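From: Rahel Hubmann
To: Residential Services list
Subject: Re: Bed covers and wall markings, guest rooms at Ditthorpe
Monday, 09:40

Dear colleagues,

I am replying to the list, and not to Mr Sanna alone, as several of the points he raises have also come to me separately from Senent House. His message is quoted in the relevant part for those who joined the list after it was sent.

Primo Sanna wrote:

> Dear all,
>
> Before the December lettings I should be grateful for a ruling on three matters.
>
> First, the cream covers. The housekeeping sheet says that each bed is to be "fully covered and smoothed to the wall". On the beds which stand lengthwise against a wall this is not easily done. If the cover is pushed down behind the mattress it pulls loose when anybody sits on the bed, and if it is left on top it gathers in a ridge. Staff at Ditthorpe are doing one thing and staff at Senent House another.
>
> Second, small items left on the beds. We have been told to clear everything, and we have also been told not to handle guests' belongings. Both instructions are in force.
>
> Third, writing on the walls. Several rooms have pencil or pen marks, some with figures. The decorators are asking whether they may paint over them. I do not know who made them or whether they are still wanted.
>
> With regards,
> Primo Sanna

I shall take these in order.

On the covers, the wording of the sheet dates from the time when all the beds stood clear of the wall on both sides, and it should have been amended when the furniture was rearranged. From the December lettings onwards the rule will be as follows. The cover is to be laid over the whole of the bed and drawn up to the wall, and the spare width may rest against the foot of the wall. It is not to be forced down behind the mattress. Staff should even out the spare width along the length of the bed as far as they reasonably can, so that it does not collect at one end. Creases in the middle of the cover should be passed over once with the flat of the hand. No ironing in place is expected, and the hand steamers are to stay in the linen room.

Mr Kuster has asked whether a smaller cover could be bought for the beds against a wall. We have considered this. The present stock stands at 2,724 covers across all houses, of which 2,661 were found fit for use at the last check, and the remainder will go to the rag store. To introduce a second size would mean separate shelving, separate laundry bags and a good deal of sorting, and I am not minded to recommend it for the sake of a neater edge. The supplier, Flovico, has been told that the next order will be for 220 covers in the existing size and colour. 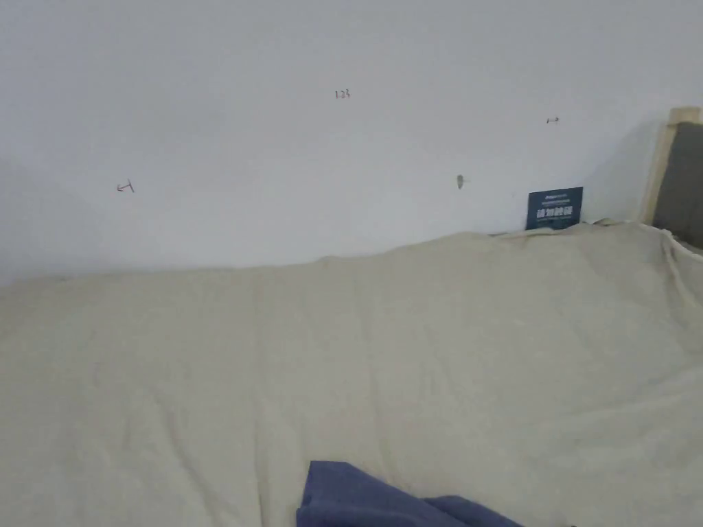
Cream cover against the wall, with the blue cloth still on the bed and pen marks on the wall above.

It will be seen that the cover lies low along the wall at the left and bunches up towards the right. Under the new rule this would be acceptable once the fullness at the right had been shared out along the bed. I should not want a room to be failed on inspection for the remaining folds, and inspectors have been told so.

On small items, I accept that the two instructions contradict one another, and I apologise for the confusion this has caused. The position is now this. When a room is being made ready between lettings, everything that does not belong to the house is to be taken off the bed and from behind the edge of the cover, placed in a labelled bag and handed to the house office. That would include the folded blue cloth and the small dark item standing against the wall. Please run a hand along the wall side before leaving the room, as things propped there are readily missed when one is working from the other side of the bed. When a room is still let, nothing is to be moved except so far as is needed to change the linen, and it should then be put back in the same place. House linen in the wrong room is to be returned to the linen room and need not be bagged.

On the walls, Mr Belkadi has gone through the papers left by the previous works office. The figures and arrows in a number of rooms were made during a survey carried out under the Ojo refurbishment scheme, and were meant to show where furniture and fittings would go. The scheme did not proceed in that form. He has not found a key which explains each mark, and I cannot therefore say what is meant in any given room by a number such as 123 or by the arrows near it. He is satisfied, however, that no current work depends upon them. The decorators may paint over them, provided that a photograph is first placed in the room file. Housekeeping staff should not try to clean them off, as we have had two walls at Senent House left with shiny patches.

Hooks and other small fixings are a different matter. They are to be left in the wall until the works office has looked at them, even where they appear to serve no purpose. There are 13 rooms at Ditthorpe on Mr Belkadi's list for this, and he will write to the supervisors concerned about times of access.

Dr Mousavi has enquired whether the headed notice inside each wardrobe will be reprinted to match. It will, though probably not before the lettings begin – in the meantime supervisors may print this message and keep it with the housekeeping sheet.

Corrections to the room lists should be sent to the house office and not to this list. Questions of general interest may be raised here in the usual way.

Yours sincerely,

Rahel Hubmann
Head of Residential Services

You are receiving this message as a member of the Residential Services list. To leave the list, please write to the house office at Ditthorpe.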